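Progress report – working rules for robotic suturing practice, Droner bench
To: Vittoria Valentini
From: Ghislain Kennedy
9 Jan 2020

Vittoria, short one as promised, the long version follows with the accounts. Written between sessions so excuse the state of it.

Where we are

Rules document is at draft four. Giorgia Rizzi has the master copy, please don't comment on draft three any more, two people still are. Sections on start-up, needle handling and stopping are agreed. Section on thread is agreed except for one paragraph. Section on record keeping is not agreed at all, see below.

Grumow have read the first half and sent back four pages of notes. Mostly wording. They want "must" and "should" kept apart all the way through, fair point, we'd been sloppy. Sandro is going through line by line.

Recordings

Target in the grant was 3,000 recorded stitches by the end of the first period. We have 3,553. Of those 1,043 were done under the draft four rules, the rest under earlier drafts or no written rules whatsoever, so they can't all be compared with each other. I'd rather say that now than have it come up at review.

Spend on practice pads is over. Pads get used up faster under the new rules as we no longer allow a second row of stitches next to an old one. I have moved 180 euros across from travel to cover it. Hope that's ok, shout if not.

What has changed in the rules

Rule 4, needle grip. Operator now has to stop and look at the needle in the jaws before every bite. No regripping against the pad. Slower, and people grumbled for a week, then stopped grumbling.

Rule 7, loose ends. Cut thread to be cleared between stitches, or the operator says out loud that it is being left and it goes in the log. Ermanno Parisi wanted a flat ban on leaving any. We tried it and it meant going in and out with the instruments far too often, so the softer version stands for now. This is the paragraph still open.

Rule 9, stopping. Anyone in the room can call a stop, not just the operator. Arms stay where they are, hands off, then talk. Used in earnest a few times, mostly for cables.

Rule 11 is new – no change to motion scaling halfway along a wound. Set it at the start, write it down, leave it.
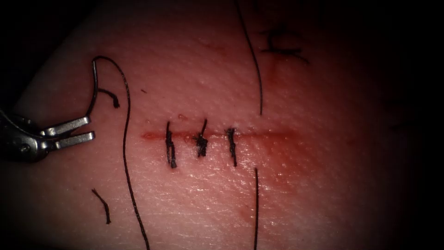

Still to sort out

Record keeping. Uibo want every session logged in their form, which has thirty-odd fields and takes longer to fill in than the stitching does. Giorgia has cut it down to one side of paper. They haven't replied. If you have any pull there, now would be a good time.

Scoring. Two scorers per wound, neither of them the operator. Works when everyone is in, falls over when somebody is ill. Need a third person trained, Sandro has offered but he also operates, so he could only score other people's work. Probably fine? Will put it in the rules either way.

Name of the thing. Avudness has stuck as a working title and I've given up fighting it. Can be changed before it goes out.

Next period

Draft five to you in February. Then a trial at a second site with operators who had no part in writing the rules, thats the real test. Grumow have said yes in principle, nothing signed. I need your go-ahead on the second site before I book anything, and a decison on who pays for their pads.

Receipts are in the shared folder under Droner. One is missing, Ermanno is looking for it.

Ghislain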